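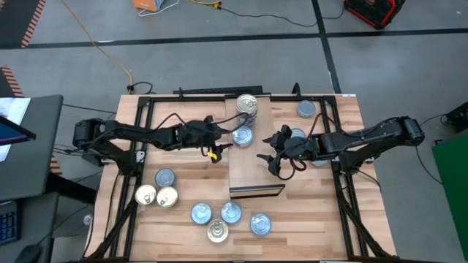
Can stacking on the two-arm bench. Trostico planning, Condard on the overhead view.

Trostico 2 – planning and control for two-arm tables

Software only. No arms, no frame, no table in the box. If you already have a pair of small arms bolted facing each other and you're fed up with them arguing over the middle, read on.

What it does

Plans both arms together, one shared timeline. Older version planned left, then right, then shuffled the delays till nothing touched. Worked, slow. Version 2 treats the pair as one thing with two ends. The contested bit in the middle of the table gets booked by whichever arm needs it first and handed over when the wrist is clear. You can see the bookings in the timeline view, drag them about if you disagree.

Handles long thin grippers that hang down next to each other. Cables too, sort of: you give each cable loop a fat envelope and the planner keeps out of it. Not a real cable model. Don't ask it to be one.

Stacking. Pick a support (board, tray, another can), pick an object class, give a height limit. Trostico works out approach and release. Release is the fussy part with cans, the fingers have to open without nudging the rim, so there is a seperate "let go" profile with its own speed and its own opening width. Leave it on the default first. Most people who told us stacks were falling over had changed it.

Perception

Comes with Condard, our can-and-tub finder. Works from one fixed camera above or beside the table. Shiny lids are what it was built for: gold ones, blue ones, pull tabs, glare off a metal edge. Groups of cans touching each other get split into single objects before planning starts. If an arm is hiding part of a can Condard keeps the last good position and marks it stale. Stale objects won't be picked. They can still be avoided. You set how long stale lasts, default is 7 seconds.

Calibration: print the sheet, tape it flat, run the wizard, move sheet, run again. Pale wood is fine. Very glossy tops are not great, put a mat down.

Teaching

Lis is the teaching tool, included in all licences now (used to be extra). Record a move by hand, trim it, tag it, drop it in a job. Tagged moves can be mirrored left to right, so you teach one arm and get the other. Check the mirrored one at low speed before you trust it, mounts are never quite square.

What you need

- two arms with position control and a driver from our list (list is on the downloads page, it's longer than last time)
- a fixed camera, any make that shows up as a normal video device
- a desktop machine next to the table, Linux. The planner runs at 100 updates a second and a laptop on battery will not keep up
- an emergency stop wired to the arms and not through our software. Please

What's new since January

Shared timeline, as above. Job files are plain text, so you can compare them properly. Pausing mid-grasp no longer drops the object. Fault 786 ("arm lost during handover") now says which arm. Logs are smaller. The dark theme is readble.

Known problems

Cans lying on their side are found but not picked. Tall stacks right at the back of the board can hide whatever is behind them, move the camera up if you can. The timeline view gets sluggish on very long jobs, fix is in hand.

Licences

Per table, not per arm. Bench licence for labs and schools, floor licence for anyone selling what comes off the table. Updates for the life of the major version. Trial is the full thing, saves switched off. Prices on request from Gavuvik, use the form, we do answer it.

Comments

Zbigniew Zalewska
Does mirroring in Lis copy the let-go profile as well? Mine came across with the old opening width and the right gripper was catching the rim.

Gavuvik support
It should do. It didn't in the first build of 2. Update, then re-mirror the move, the old copy won't fix itself.

Jadwiga Tomaszewski
Moved our two tables over last month. Handover is much better, we used to leave a silly gap between the arms. Stale setting too long for us out of the box, students kept moving cans by hand and the planner steered round things that weren't there. Turned it down, fine now. Would like the timeline to remember my zoom.

Zbigniew Zalewska
Re-mirrored, rim is fine. +1 for the zoom

KL
any plans for cans on their side? that's half my job

Gavuvik support
Yes, being worked on. No date yet.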